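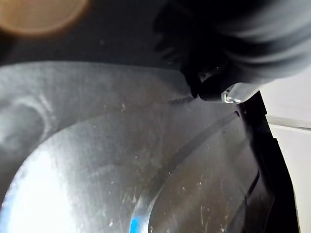 The open day in Stiltcombe was the first public outing for the Onu project, and I am very happy to report that it went better than I had dared put in the plan. Your grant paid for most of it, so I'd like you to have the full account while it is still fresh. We built the program around close handling work, the sort of thing people do with their hands all day without thinking about it. Visitors could follow Ruko from near its fingertips, with the dark tip right down by the brushed steel and every little white speck on the metal showing up. That view was the hit of the day. People who had been chatting at the back came forward for it, and several stayed for a second turn!

Attendance and groups

We had room for 100 visitors and all the places were taken. They came through in 10 groups, each with a short talk, a demonstration and then open questions. The talk was meant to be the main part and the questions a wrap-up, but after the second group we shortened the talk and let the questions run. I would plan it that way from the start next time.

Traian Ursu ran the demonstrations and did a terrific job. He moves Ruko slowly at first and says what he is about to do before he does it, which helped the younger visitors a lot. The question that came up most was how the robot knows when it is close enough to a surface. Traian's answer was that shiny metal is one of the harder things we ask of it, as light bounces around on it and the edges are easy to misjudge. Two teachers asked for that explanation in writing. I have a draft and will send it to you along with the feedback sheets.

The floor

Reflections were a good talking point in general. A group of retired machinists spent most of their session on them, and wanted to know whether we had tried a dull finish (we haven't, and it's now on the list). They also had strong views on finger joints - very useful ones, and Traian took two pages of notes.

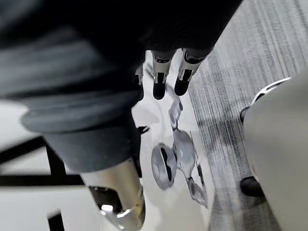

Ruko's fingers and their reflection in the glossy white floor, with the gray carpet alongside.

Budget

The award from Cirent for this stage was $3000. Spending to 2023-09-24 comes to $1765, mostly on transport, printed sheets and staff time. The remainder stays with the project, and I would like to put it toward the second event, if you are agreeable. No equipment was bought out of the grant.

What we would change

The talk needs to be cut for good. The sign-in table was too close to the demonstration area and the two lines kept getting mixed up. We also ran out of feedback sheets before the last group, so their comments are only in my notes.

Next steps

A second open day is planned for November, with the same format and longer question time. Traian wants to add a short session where visitors choose the next move for the robot, and I am all for it. I'll send dates as soon as the room is confirmed.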